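Laundry and Linen Helper, Part Time — Kernodton Guest House

Mornings, starting in September
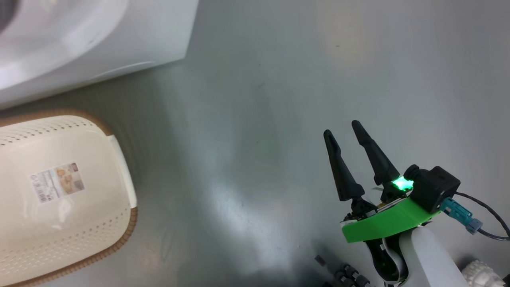 We are looking for a kind and steady person to join us in the laundry at Kernodton, where the sheets, towels, napkins and kitchen cloths from all our rooms come through, get washed and folded, and go back up the stairs again. It is a small team and we like each other, which helps when the breakfast linens and the bath towels all turn up together!

You would sort what comes down, load the machines, fold, put the baskets back where the next person can find them, and wipe the counters before you go. We have 98 beds, so in a busy week there may be 300 pillowcases to fold, and yes, we do like the corners to meet. Yaneth Zapata has run the laundry for years and will show you how she does it — she is patient, and she would much prefer that you ask twice than guess once.

No experience is needed. If you have only ever done the wash for your own family, that is a fine place to begin. You should be comfortable on your feet and able to carry a full basket up one flight of stairs. Some Spanish is nice to have but please don't let it stop you.

Shifts run from 7 a.m. to noon, four mornings a week. Lunch is included, and there is a $200 bonus after your first two months.

To apply, stop by the front desk and ask for Hatice Avcı, or leave her a note with your name, a phone number and the mornings you can work. A resume is welcome but a few friendly lines will do just as well.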